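Printed Parts for the Assembly Table: Gallery

These are the white parts Kadrić printed for the Turnau table, laid out on the black top with the border rails in place. The set has a round tray, a cross on a stem, a block that is square at one end and round at the other, and a few smaller pieces. Most of them carry square black-and-white markers. Slavica Halilović drew the parts and Ilir Janevski did the printing in April, over 9 evenings. Layer height was kept the same for the whole set. Marker sheets were printed separately on an office printer.

The cross stands on the left, with one marker on top of each arm. The tray sits nearer the front rail, and the loose sheet with four markers lies behind the cross.
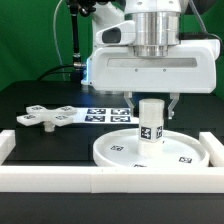
Lejla Mujić wrote in to ask whether the tray rim could be taller, as her own round parts kept rolling off a flat plate until she gave it a proper edge. She also wanted to know if the rails are glued down. They are not glued. Each rail segment pushes against the next and can be lifted out for cleaning.

The tray is wide and shallow, and it took the longest of any part to print. Two earlier ones warped on the bed and were thrown out.

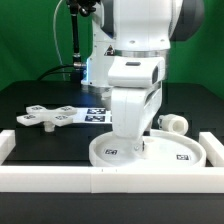

Round tray, with a short white tube or spool on its side behind it.

Numbers next to the markers save time when a label has to be replaced. Slavica put them into the drawings after the first batch, when two labels were swapped and we lost a Monday morning looking for the mistake. The digits are faint, so they are easiest to read with light from the side.
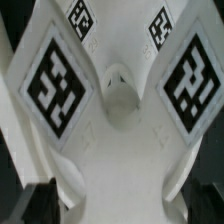
Labels go on last. We wipe the face, set one edge of the label down and press across with a plastic card. A crooked label gets peeled off and replaced, and we keep 20 spares of each in the drawer.

The last piece is a tall post with a squared block near the top and a small rounded tip. We left the surface as printed, and the fine lines still show.

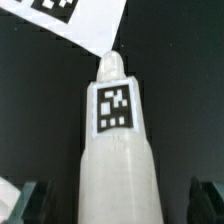 Ibsa Wako would sand the faces lightly before any label goes on, and says his have stayed flat through a whole summer that way. We will try it on the next post.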